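Soap from the Cosgrove collection

Print this page
E-mail this page

Warrick Cosgrove began keeping soap when he was clearing his aunt's bathroom cupboard and found ten bars still in the box. He now has 82, stored in shallow drawers in the back bedroom at Birkier. Tegan McAlister has been sorting them with him since February, and the notes on this page are mostly hers.

The collection is made up of ordinary bars for washing hands and faces. Very few were bought to be kept. Some came from hotels, some from chemists' shops that were closing down, and a good number were Christmas presents put away in a linen cupboard and forgotten. Guest soaps, laundry soap and shaving sticks are kept in separate drawers and will have their own page later.

Shapes

Most of the bars are plain ovals or oblongs. The oval sits well in the hand but slides about in a flat dish. Oblong bars stack better, and that is probably why the hotels liked them. The shaped bars take up the most room in the drawers, and Warrick has had to cut card dividers to stop them knocking together.
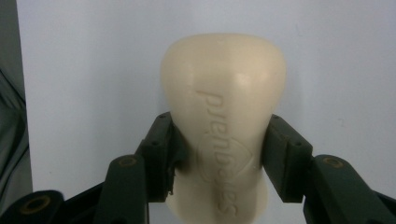
A shaped bar has to be pressed in a mould with two halves, and the mould wears with use. Tegan checks the lettering first when she is comparing two bars of the same make. Sharp edges on the letters suggest a newer mould. Raised lettering goes quickly once a bar is used, so a bar that can still be read has usually had very little water on it.

Colour

White, cream and pale green make up the bulk of the drawers. Cream bars are hard to date by colour, as a white soap will yellow if it is left near a window. The two Jodau bars came from the same box. One spent ten years on a bathroom shelf and is now much darker than the other.

Wrappers

Where there is a wrapper it is kept flat in a folder with the drawer number pencilled on the back. The Zarkholm wrappers are waxed paper and have lasted well. The Cârstea ones are thin tissue and tear at the folds, so please ask before opening that folder.

Storage

The drawers are lined with plain paper, changed once a year. Strongly scented bars go at the bottom of the chest. Bars are dusted with a soft dry brush and never wiped with a damp cloth.

Visitors are welcome in the mornings if they write to Warrick first. He is still looking for a Birkier oatmeal bar in any condition, with or without its wrapper.

Print this page
E-mail this page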